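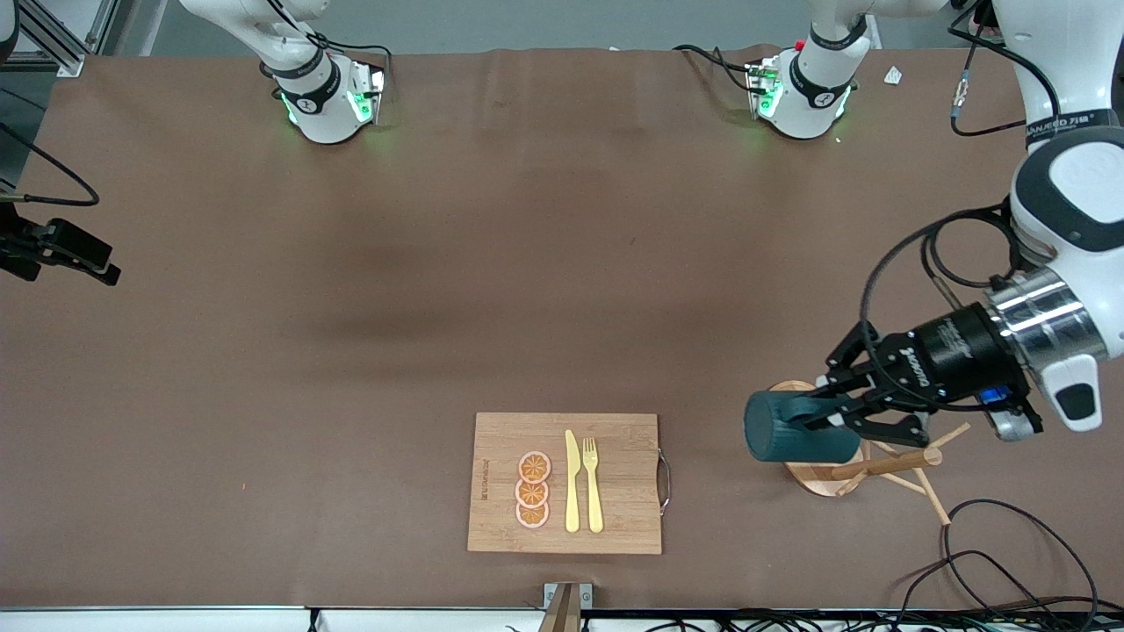 Gebhard Frei wants to know whether Clukton will do anything for him if his demonstrations are already good, or whether it's only for people with messy data.

Fair question, and I get it a lot! Clukton is for both, but I'd say the people with tidy data get the bigger surprise. Tidy demonstrations are all middle and no edges. The operator knows the task cold, goes straight to the cup, goes straight to the peg, and the policy learns that one smooth path and not much about what to do a finger's width to either side of it. Then you run it, the wrist comes in a little low, and it just sits there and dithers.

Clukton
Restart-point sampling for two-arm tabletop setups

What you're getting is a recording and training add-on built on a pretty simple idea. You record a task the usual way, then Clukton goes through the episodes and picks out the places where the policy is least sure of its next move. It asks you to put the arms back near those spots and record only the short stretch from there to the end of the step. We call those stubs. A stub takes a few seconds to record, and you mix them back in with the full episodes at training time.

I started on this when I was stuck on mug hanging (still my favorite test, and still the one I swear at most). Getting hold of the mug was never my problem. Lining up the handle with a peg was, and a full demonstration spends hardly any of its time there. So I was sitting through the same long reach over and over to collect one more second of the part I cared about. Stubs let me skip the reach.

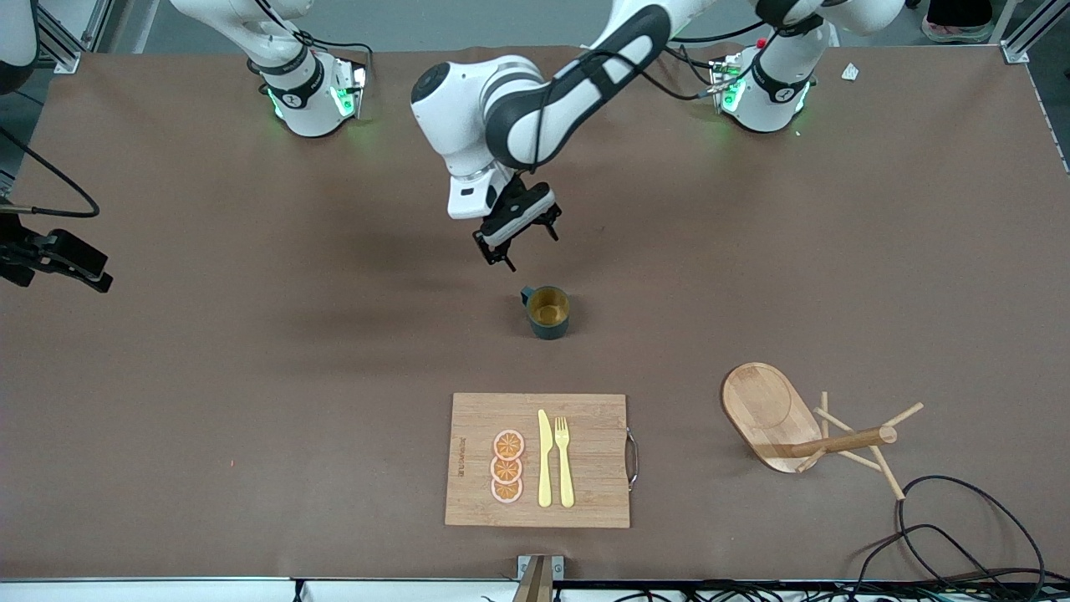

Left gripper over the mug, with the cutting board and the wooden rack alongside.

What we found

Our main comparison used 3527 episodes, stubs included. We trained one policy on full demonstrations alone and one on the mix, keeping total recording time the same for both, so neither one got extra hours with an operator. The mixed policy did better on hanging and on anything else that ends with a fussy alignment. For plain pick and place onto a flat surface I couldn't tell the two apart, and if that's all you do I'd save your money.

One result I didn't expect: the stubs help most when they're picked by a half-trained policy. We tried picking them with a fully trained one and it was too sure of itself - it kept flagging odd little moments in free space and ignoring the pegs. So the default now is to stop early, pick, record, and then train all the way through. Nearly 6 hours is what the full cycle took on our training machine, recording not counted.

Marlies Schwaiger, who ran most of the hanging trials, also tried letting operators choose their own restart points. They were good at it for a while and then everybody drifted toward the starts they found easy. I left manual picking in the software anyway, because it's handy when you already know where your trouble is.

What's in the package

Clukton recorder, with the stub prompt and a faded overlay to help you match the start pose
Picker and mixing scripts
Storeo format import and export
The hanging and flat-placing task configs from our comparison
Setup notes and a year of updates

What you need

2 arms with joint position readout, and at least one fixed camera that sees the whole table. Wrist cameras are fine but the picker ignores them for now. If you're on the Trummer control box, update it first; the older version drops the gripper state when you pause, and your stubs will all start with open fingers. I lost an entire January afternoon to that one.

Things it won't do

It won't rescue a camera that's been bumped. It doesn't know about force, so a peg you're pressing too hard on looks exactly like a peg you're not. And it's no good with cloth - matching a start pose is easy for a mug and close to hopeless for a crumpled towel. Somebody at Nivthorpe is trying ropes and I'm dying to hear how that goes.

Licenses

Sold per bench, with a lab license for up to 8. Students, write to me before you buy anything. The trial version has everything turned on but caps the number of stubs per task, and whatever you record with it carries over to the paid one.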